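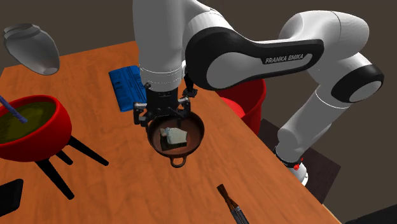 The simulated Franka arm over the frying pan, in the practice kitchen.

Cooking by remote control

Flamden's newest member of staff has spent the spring learning to deal with a frying pan. It hasn't burnt anything so far, mostly on account of there being no heat. The pan is made of numbers, and so is the table, and so is the arm, which at least means the washing-up has been light.

Regular readers will remember that the Manalo project began with a real arm, a real worktop and a real dent in the real worktop. The dent is still there if anyone wants to visit it. Since then we have moved the early teaching into simulation, where a person sits at a desk with a hand controller and steers a pretend arm through a pretend chore, and every movement is saved for the robot to learn from later. The saved runs are called demonstrations. The people making them have other names for them, depending on the time of day.

The chore we picked sounds like nothing. Bring the gripper down to the pan, take hold of the rim, lift, move it a short way across the table, put it down, let go. You did something like it this morning without looking. Try it with two fingers that only open and close, on the end of an arm whose elbow has its own opinions, while watching the whole business on a flat screen, and you will feel a new respect for your own wrists.

Depth is the hard bit. From the operator's seat it is very easy to believe you are just above the rim when you are well in front of it, and the first you hear of the mistake is the pan setting off across the table on its own. New operators are now given two views of the table, one from the side and one from the gripper, and told to trust the second whenever they disagree. It has helped. The pan still goes travelling now and then, but less far.

Then there is the question of what to put in the pan. Ours currently holds something brown and flat with something pale on top, which the office has been calling cheese on toast. It makes the lift a good deal more interesting. A pan tipped slightly is only untidy, but a pan tipped slightly with a lunch in it becomes a different sort of demonstration. We keep those too, in a folder of their own, and Aria, our training software, doesn't get to see them unless we ask it to look at failures on purpose.

Visitors to the screen always ask about the rest of the table. The red pot of green liquid has drawn the most comment, with soup and pond water level in the polls. The blue box and the brush have their supporters. The clutter is there so that the robot doesn't grow up thinking every pan lives alone on a clean surface, and it is shuffled between runs, sometimes into arrangements that would get you asked to leave a shared kitchen.

What have we learnt about people? Mainly that the good operators are slow. The keen ones swoop in, correct, swoop again and end up with a recording that looks like somebody swatting a wasp, and the robot will copy the wasp as faithfully as the pan. Our steadiest demonstrations come from those who pause above the rim, have a think, and go down once. We now cap sessions at 9 runs, after which everybody's hands begin to wander and the language in the room gets richer.

Moving back to the real arm is planned for September, on the bench at our Fludov workshop. There are 4 real pans waiting on the shelf, all bought second-hand and none of them loved. The worktop has been given a rubber mat.

If you would like a turn at the controller before then, put your name on the sheet by the simulation desk. No cooking experience is needed. Gamers are welcome but should be warned that the arm is slower than they are and doesn't jump.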